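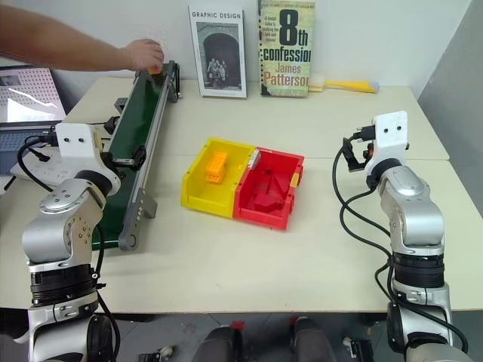 Factory tours worth driving for (and the ones that let you down)

Forum > Days Out > Industry and Making

beltwatcher
November 27, 2020
Posts: 2241

OK, I have been wanting a thread like this for ages and I couldn't find one, so I'm starting it. I love factory tours. I love all of them. I've planned whole vacations around a place that makes brooms. Give me a hairnet and a pair of clear glasses that don't fit over my own glasses and I'm happy for the afternoon!

Obviously hardly anyone is running tours right now, so think of this as a list for when the doors open again. Tell us where you went, what they make, whether you got close to the line, and whether it was worth the drive.

I'll start with my favorite, the Hemer pencil works. It's way out on Route 221 with a gravel lot and a sign you will miss the first time. You go in through the room where the cedar is stacked, and the smell alone would be worth the ticket. Then they walk you along the whole process: slats get grooved, the leads go in, a second slat gets glued on top like a sandwich, and the cutter turns the sandwich into pencils. I knew in theory that's how a pencil was made. Seeing it is completely different. The painting room is the best part, because every pencil goes through the paint over and over, a thin coat each time, riding back around on a belt to the start. I stood there so long the group left without me.

My only complaint is that the gift shop was out of the red ones.

Your turn!

tinlunchpail
Posts: 221

Yes to all of this, especially Hemer. We went with my in-laws, who did not want to go, and my father-in-law ended up asking more questions than the kids did. He still talks about the glue.

Mine would be the Bitmont candy plant. They do hard candy mostly, the old-fashioned kind with a picture in the middle. You watch from a walkway right over the cooling tables. A big lump of hot candy gets pulled and folded on a hook until it turns from clear to pearly white, then they build up the picture out of long colored strips, as thick as a tree trunk, and roll it down until it's the width of your thumb. How the little strawberry in the middle stays a strawberry I will never understand. The person doing the rolling was chatting the whole time and didn't look down once.

Everything then goes down a cooling belt to be cut. The sound is wonderful, like hail on a tin roof. Bring water, it's hot up on that walkway even in January.

quietcarl_ohno
Posts: 100

Going to be the grump here. I thought Bitmont was overrated. The walkway is nice, but on the day we went the line wasn't running and they showed us a video on a TV bolted to the railing. Same price! If I wanted to watch a video of candy I have a couch.

Hemer I agree about. Hemer is great.

tinlunchpail

Oh no, that's a shame. They did tell us on the phone that the pulling only happens in the mornings, so maybe that's what got you. It should be on the website though, I'll give you that.

quietcarl_ohno

It was the morning. But fine, I'd go back if somebody else was driving.

marzipan_mo
Posts: 40

New-ish here and so excited by this thread. Does glass count? If glass counts I have to put in a word for Karras.

Karras makes jars and bottles, plain ones, the sort of thing you'd put pickles in. I nearly didn't go because I figured it would be dull next to one of those art glass studios with the vases. It was the opposite of dull! The molten glass comes down from the furnace in a stream and gets snipped into glowing blobs, and each blob drops down a chute into a mold, and a moment later there is a jar standing there, still orange. Then the next one. Then the next one. They march off in a row into a long oven that cools them down slowly so they won't crack. You can feel the heat through the viewing window.

After that comes the inspection end, which everybody else in our group walked past and I loved. Bad jars get bumped off the line into a bin and go straight back to be melted again. The guide said a jar can have a pretty long career that way without ever leaving the building.

It's loud. They give you foam earplugs and a headset so you can hear the guide. Small kids may hate it. Mine hated it for a bit and then didn't want to leave.

beltwatcher

Glass absolutely counts. Everything counts if it gets made. How long was the tour at Karras? I've seen it on the map and always talked myself out of it because it's so far from anything else.

marzipan_mo

Ours was 40 minutes, plus a little museum you can do on your own. The museum has old milk bottles and a hand-operated bottle machine that you're allowed to crank. There's also a diner across the road with very good pie.

beltwatcher

You had me at crank. Then you had me again at pie.

oldhingefactory
Posts: 2241

I'll put in a vote against the big polished tours altogether. Too many of them have turned into a hallway with windows, and a cartoon mascot telling you about quality. You're behind glass so high up you can't tell what anybody's hands are doing. For me the hands are the point. I want to see how a person who has done a job for years picks up a part.

The best one I ever went on was Mallow, the brush people. It's one floor of an old mill building. They don't call it a tour, you ring up and ask, and if it isn't a busy week someone from the office takes you around. Scrubbing brushes, bottle brushes, those long ones for chimneys. There's a bench where they twist wire by hand for odd sizes and they let me try it. Mine looked like something the cat had been at. I still use it on the bird feeder.

No gift shop, no mascot, no ticket. I bought a dish brush out of a carton by the door and put my money in a coffee can.

marzipan_mo

This sounds like heaven. Do they take kids?

oldhingefactory

I'd ask when you ring. There are open machines, and it's narrow between the benches. Teenagers, probably. I wouldn't take a toddler.

tinlunchpail

Gently disagreeing about the windows, though! My mom uses a wheelchair, and the hallway-with-windows tours are the only ones she can really do. Bitmont has an elevator up to the walkway and she saw every single thing I saw. The charming old mill with the narrow benches is off the list for us before we leave the driveway. I'd like there to be both kinds.

oldhingefactory

That's a fair point and I hadn't thought about it. I take back "altogether." I don't take back the mascot.

quietcarl_ohno

The mascot at Bitmont is a mint with legs. I want that on the record.

slowdriedpasta
Posts: 221

Adding a practical post, because I've gone on a lot of these and have made every mistake.

Call first and ask if the line will be running. Ask it in exactly those words. "Are you open" gets you a yes from the gift shop.

Closed shoes. I've been turned away in sandals, after a long drive, in front of my whole family.

Go early in the day. Plenty of food places start cleaning after lunch, and then you're watching somebody hose down a floor. (I have enjoyed watching somebody hose down a floor. Not everyone will.)

Ask before you take pictures. Some places don't mind at all, some have one spot where it's allowed, some will have you leave your phone in a locker.

If there's a seconds shop, do that at the end or you'll be carrying a bag of broken pasta through the entire building.

beltwatcher

The seconds shop! How did I write a whole first post without mentioning seconds? I haven't bought a first-quality mug in my adult life.

Also agree on asking about pictures. My folder of belts is more than 100 pictures deep by now and my family has asked me to stop showing it at dinner. I have a real weakness for the small ones. I don't care what's riding on them.

quietcarl_ohno

Blue belts are better. Food plants use blue so that a torn bit shows up, and hardly any food is blue. A belt with a reason behind it!

beltwatcher

I respect the blue belt. I don't love the blue belt.

slowdriedpasta

Black rubber with the bumpy texture, for cardboard boxes going uphill. I won't be taking questions.

marzipan_mo

I didn't know people had favorites and now I think I have one too. At Karras the belt is metal mesh, and the jars sort of shiver as they go along it. So, mesh.

oldhingefactory

Mallow doesn't have a belt. They have a cart with a bad wheel.

tinlunchpail

Can we do wish lists as well? Mine is anywhere that makes marbles. Second choice would be accordions. I called a piano place once and they said they'd love to have us but the wait was until January, and then of course everything shut.

slowdriedpasta

Umbrellas for me. I've never found one that takes visitors. If anyone knows of a place, please post it, I'll go alone if I have to.

quietcarl_ohno

Zippers. And I'd try Bitmont again, since tinlunchpail is so sure about it. If it's the TV again I'm coming back to this thread.

beltwatcher

Deal. I'm going to start putting everyone's places into one list with the tips from slowdriedpasta at the top, plus a note on each about stairs and elevators like tinlunchpail said. If you've been to any of them and know about access or parking, post it and I'll add it in. Still need somebody to tell me whether the Hemer lot takes an RV.

marzipan_mo

It does if you get there before the school buses. After that you're parking on the grass.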